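Grender Hand Pair for Household and Shop-Floor Tasks

Hand-held gripper set for recording and assessing everyday chores

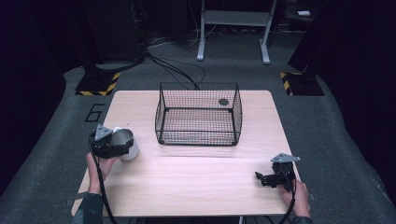

Two hand-held grippers at a table with a wire-mesh basket; the left one holds a metal cup.

Overview

The Grender Hand Pair is a matched set of left and right grippers, worked by a person, for organisations that wish to find out which of their routine tasks a machine could reasonably take over. An operator carries out the chore with the grippers in place of bare hands. The recording is then used to train and test a robot arm fitted with the same jaws.

The set is supplied to care providers, laundries, canteens, packing rooms and teaching departments. It is sold as an assessment tool and does not include a robot arm.

What machines can do at present

Customers often ask whether a robot can clear a table, sort a shelf or load a dishwasher. Our answer depends on the objects, the room and the amount of supervision available. Picking up a rigid item and placing it in an open container is now within reach of a well-trained arm, provided that the container stays in a known area and the lighting does not change greatly. Soft goods, thin packaging, wet crockery and items stacked inside one another remain difficult.

Speed should also be considered. In our own trials with the Jando arm, a tidying task of 50 items was completed without help in 76 per cent of runs. A member of staff was faster in every case. We therefore advise customers to begin with work that can be left to run slowly, such as returning cups and small parts to baskets at the end of a shift.

Household settings are harder than shop floors. Furniture is moved, floors are uneven and no two kitchens are laid out alike. We do not at present recommend unattended use in a private home.

How the set is used

Most assessments begin with a short list of tasks drawn up by the customer. Each task is carried out many times with small changes to the starting positions. It is common for a job that seems simple by hand to prove awkward with two jaws — turning a cup upright, for example, or placing it in a basket without catching the rim. Such findings are useful in their own right, as they show where a change of container or shelf height would help.

The Sequeira trial library, included with every set, holds 1676 recorded runs of table-top work for comparison. Users may add their own recordings.

Supplied with the set

Left and right hand-held grippers
Connecting cables
Spare jaw pads, 2 pairs
Sequeira trial library, single-site licence
Printed operator's guide
Carrying case

Care and cleaning

Jaw pads should be wiped after each session with a dry cloth or with Dustix surface wipes. The grippers must not be immersed. Cables should be checked for wear before use and kept clear of walkways.

Operators new to the set should rest their wrists at regular intervals — the grippers place more strain on the forearm than ordinary handling.

Ordering and loan

Sets are made to order. A loan set is available to schools and registered care providers for one term, subject to a deposit. Loan requests for the spring term should reach the Grender equipment office by the end of November.

Replacement jaw pads and cables may be ordered separately. Please quote the serial number printed inside the lid of the carrying case.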